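A Morning at Stunholm's Open Day
May 4, 2021

I had promised myself a quick look at the Stunholm open day and was home in time for supper, so you can guess how that went. Farzana Khan met us at the door with coffee and a tray of poppy seed rolls, and we spent a good while on the rolls before anyone mentioned Stiden, the hand-held gripper kit they began selling in March. You hold it, you pick things up with it, and the recording goes toward teaching a robot arm the same job. The starter kit costs $2,264, with the training software included for the first year.

Folding was the job of the day, and Farzana had chosen knitwear – the stretchy kind that never lies down the way you want it to.

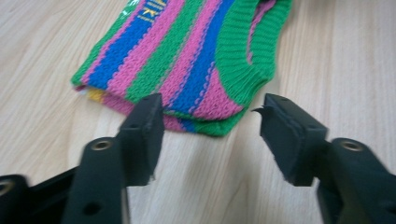

Do you need to own a robot arm to get any use out of the kit?
A computer and the kit are enough to start recording, and Stunholm will test your recordings on an arm of its own for a fee.

I liked that answer, coming from a small shop with a small budget. Montri Nakpan, who came over from Jurčo to see whether the kit would suit their returns department, asked much tougher things than I did, mainly about repairs. He and Farzana got deep into hinge screws and I wandered off for another roll (my third, if my wife is reading).

After lunch we talked about Misia, the service plan, and I have to say it won me over more than the kit did. For $76 a month you get spare parts by mail and a person on the phone who knows the product. I'd want fingertip pads in every one of those parcels, as the black rubber on both fingers was worn and had started to peel at the upper corners, with little flaps sticking out toward each other. Farzana's advice is to change them every 2,000 grasps, and I would write that on the wall if I were buying.
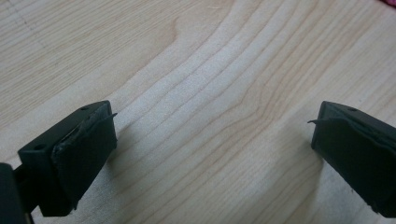
The price is the sticking point for a place our size, and Montri thought the same, though he has 13 packing stations to spread it over. I was glad to see solid, blocky fingers on a tool meant for daily use, and the screw holes on top are easy to get at. Farzana has offered to lend us a kit for a couple of weeks, and I've already cleared off the long bench by the window for it.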